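3.2. Planificación de la compra

Antes de pedir presupuesto a Culuvach montamos la célula completa en simulación, y fue la decisión más rentable del proyecto Kekerard. La Figura 2 recoge la tarea de referencia: el brazo sujeta una pieza gris clara sobre el tapete perforado, con cajas blancas y placas planas repartidas por la mesa.
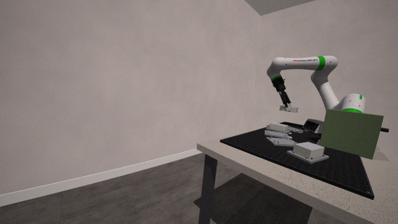 ¿Qué partida conviene reservar primero? La de las pinzas y sus recambios, que en nuestro caso ascendió a 1.360 euros y se aprobó en noviembre, antes que el propio brazo.

Figura 2. Célula simulada con brazo colaborativo y pinza de dos dedos.

El segundo bloque, mesa y fijaciones, sumó 2.310 euros con la oferta de Woswood. Appiah proponía placas más baratas — unos 300 euros menos en total — pero con un plazo de entrega que nos dejaba sin margen para las pruebas. ¡La diferencia se recuperó enseguida! Al probar varias distribuciones en el modelo descartamos un segundo alimentador y liberamos 200 euros para cableado. Nos entusiasma comprobar cuánto se afina un presupuesto cuando cada línea puede ensayarse antes de firmarla. Los costes de mantenimiento se tratan en la sección 3.3.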